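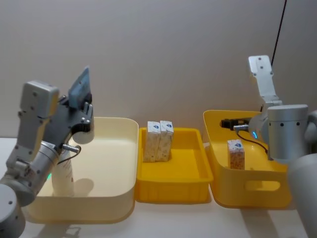 Zestach Seller Forum > Store Operations > Returns and Refunds
Print this page | E-mail this thread
8 replies | 537 views

irico_storeops
Our firm, Irico, sells household and personal care goods through a Zestach storefront. We are revising our returns policy and request the views of other merchants. At present, unopened items may be returned within two weeks at our expense. A plain item such as a cream-colored bottle costs very little to ship out, yet the return label often exceeds our margin on the sale. Management proposes that customers pay return postage on all orders beginning in March.

drumville_supply
We adopted that policy at our Drumville location and reversed it after 2 months. Repeat orders declined, and the savings on labels did not cover the loss. I would advise against it.

cunha_wholesale
I must respectfully disagree. Cunha has charged return postage for several years without difficulty. The terms appear on the product page and again at checkout -- customers object to surprises more than to fees.

drumville_supply
Our terms were also displayed at checkout. Your buyers are trade accounts, and they order by the case. Household shoppers compare stores before they buy.

cunha_wholesale
That is a fair distinction, although a portion of our orders are retail.

irico_storeops
Thank you both. Would a refund without return be acceptable for orders under a set value?

drumville_supply
We do so for low-priced items, limited to one claim per account. Staff must answer each claim within 96 hours.

cunha_wholesale
I would not publish the threshold. Keep it in your internal guidelines.

irico_storeops
Noted. We will submit both options for review before the policy page is changed.

Share (2) | Print this page | E-mail this thread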